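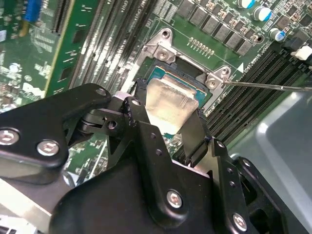 I'd only wanted the free chapter of The Plorkeck Way to Wealth, and by teatime I'd bought all 57 of them. Chapter one told me to sit in a quiet room and greet my money — so I did, all three pounds of it, on the kitchen table in Hiltach.

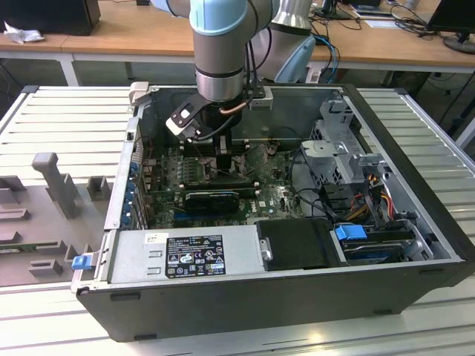
What did chapter two say?

It said to give the money away.

I walked down to Cloutier's bookshop and put my coins in the lifeboat tin, feeling a right fool (and a bit grand, too!).

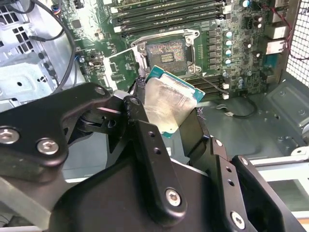
*Processor held over the green motherboard*

On the way home I missed the Ovau bus and had no fare for the next one anyway. Six miles in the rain, reading chapter three on my phone. 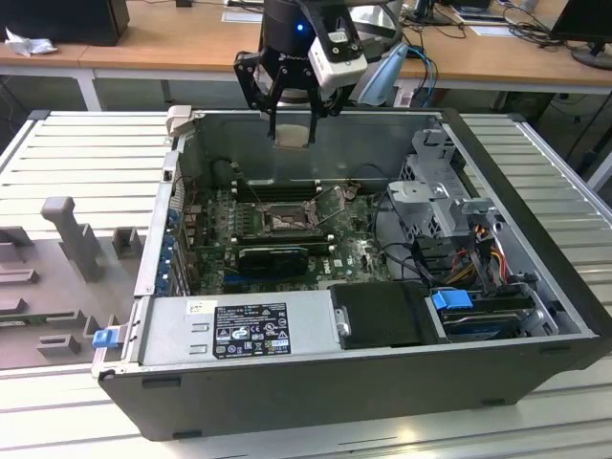 *Tower on its side, panel off*

Chapter three was about buying good shoes.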